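The Brondlow Two-Arm Kitchen Bench – build page and parts kit

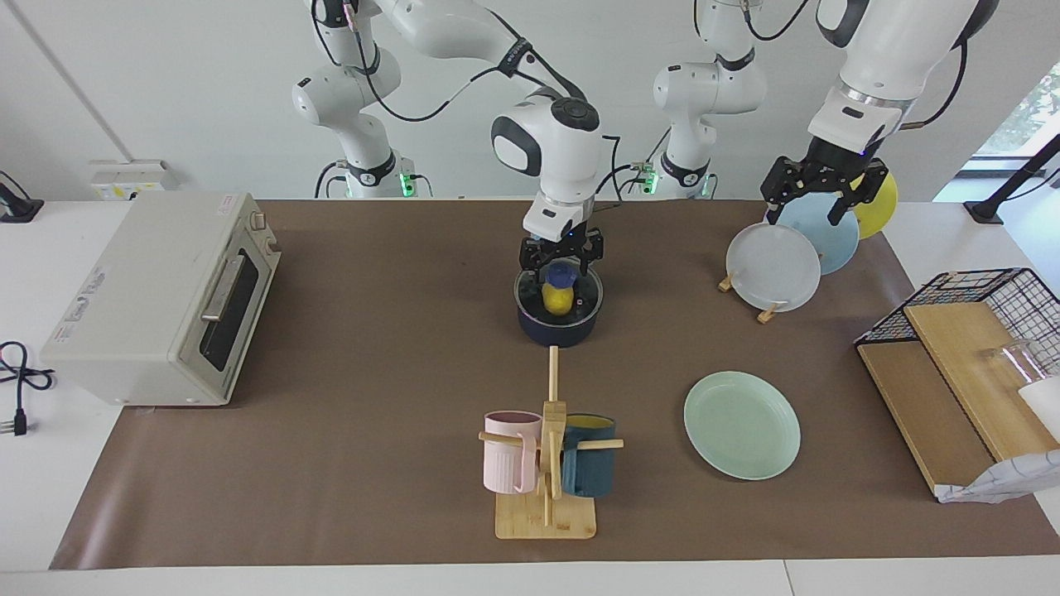
Right arm over the pot lid, left arm on the light blue plate.

Hi, and welcome to the page for my bench! I build these in a shared workshop together with Nelu Ciobanu, who does the wiring (my wiring looks like a bird's nest and he can't stand it). It started as one bench for our own use, then people who saw it wanted the drawings, then they wanted the parts, and now there's a kit.

What you're buying is the bench hardware: the tabletop frame, two mounting plates for the arm bases, the brown mat, the power box and a bag of bolts. The arms are sold separately. I use a pair of white Ollberg arms with the plain black two-finger gripper on the right and the skeletal-looking fingers on the left, and the mounting plates are drilled for those. If you have something else, write to me first and I'll tell you if the holes line up.

Kitchen stuff is what I like to practice on. A glass pot lid is a great thing to learn on, and so is a plate rack – the arm has to come down from above and take the rim without bumping the plate next door. Mine is a wooden rack, and I keep a mug tree and a toaster oven on the bench too. Use whatever you've got in the cupboard, only please not your grandmother's china for the first month.

What's in the box

Bench frame, flat packed
Two base mounting plates
Brown work mat
Power box with both arm leads labeled
Bolt bag and two hex keys
Printed drawings (Paula Anghel redrew all of them, and they're so much nicer than mine)

Price is $1,875 for the full kit, or $337 if you only want the mounting plates and the bolt bag. The full kit weighs 142 pounds, so get a friend to help you up the stairs.

A few things I get asked a lot

Do the bases have to go at the back? Mine do. I tried them at the sides and kept hitting them with my elbows while I was setting things out, and the back gives you the whole front of the mat to work on.

Why a mat at all? Plates slide on a bare white top, and I got tired of chasing them. The mat doesn't go all the way to the front, and I like that strip of bare table for my coffee.

Can I make it narrower? Yes, the drawings show where to cut. Ketill Brynjólfsdóttir made a short one for her garage and it works fine with the arms a bit closer together. Just set your software limits again before you power both arms, please!

Bolt the base plates down before you run any cables. I did it the other way round on my first one and had to pull everything back out.

Kits ship in the order the payments come in. The next batch gets packed in June, and if you'd like the pieces sanded and oiled, put that in the order note – it adds a few days.

Page updated 6/20/23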